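Recording Folding Demonstrations with the Hand-Held Gripper

Scope

These instructions apply to all operators who record soft-goods tasks for the Cernidine program at Odelton. A demonstration is one complete performance of the task with the gripper in hand. Questions about task lists should be sent to Kanokwan Boonchu.

Step 1. Take hold of the fabric

Approach the garment slowly and close the jaws on a narrow gathered end or a single layer. When a second person holds the cloth, agree on who will let go first. Keep the pinched part in view at all times - a blurred background is acceptable, a blurred grip point is not.
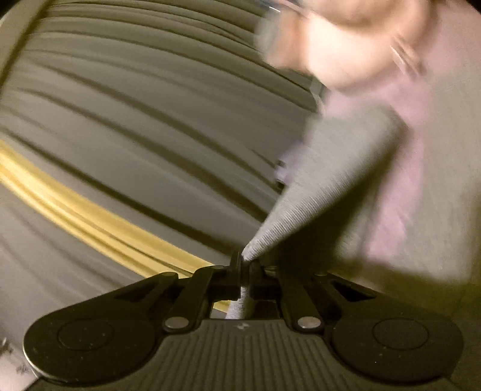 Step 2. Fold and set down

Move at about half your normal speed. Fold the legs together, then double the garment over until it forms a wide rectangle. Open the jaws fully before drawing the tool away, so that the top layer is not dragged. The drawstring may be left as it falls. Do not straighten the garment with your free hand while recording.

Step 3. Hold the end position

Move the gripper back from the folded garment with the fingers open. The whole stack should remain in view past the fingertips. Count to four, then stop the recording.

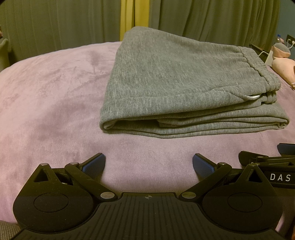

Step 4. Review and label

Play back each demonstration before starting the next. Reject any in which the grip point leaves the view. A full set for one garment type is 26 accepted demonstrations. Enter the garment, the surface and the operator's initials in the Lumbao log - incomplete entries will be returned.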